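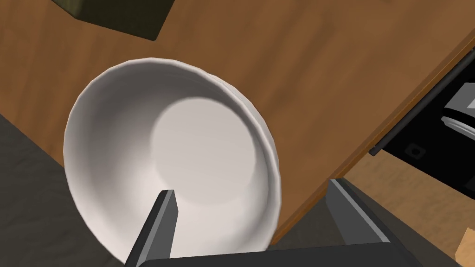 Teaching the bowl job by remote control

Yogesh Bhatt spends most of his working day inside a simulated house. He is a teleoperator at Zamura, where he moves a two-armed robot through household jobs so a learning program can copy him.

"You hold a controller in each hand and the arms follow," he said. "My mum thinks I play games for a living."

The current set of tasks, called Kindis, has him handling a white bowl. He puts one finger of the gripper inside the rim and one outside, then closes.

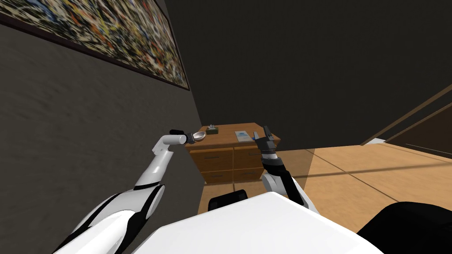

The bowl held in the left gripper near the dresser, with the right gripper open.

Bhatt started in July and has recorded 552 demonstrations. The target is 1000. He says the grasp took him longest to learn, as he can't feel the rim.

"You go by the wrist view. If the fingers look even, you close. If they don't, back off and come in again."
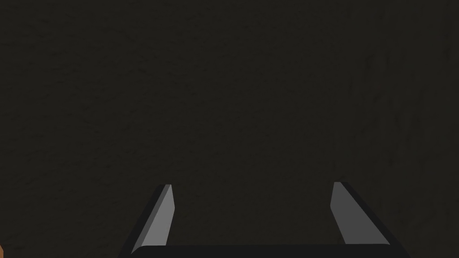
His supervisor, Villads Grímsdóttir, checks each recording and throws out the ones with long pauses. She doesn't mind small corrections — she would sooner keep them.

"A program that has only seen tidy runs has no idea what to do when it's a bit off centre," she said. 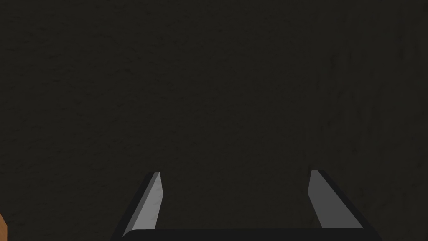
Shifts at the controls are capped at four hours. Bhatt said his shoulders are usually sore before then, and his colour-coded notes get messier towards the end. He has asked for a better chair. Grímsdóttir said it is on order.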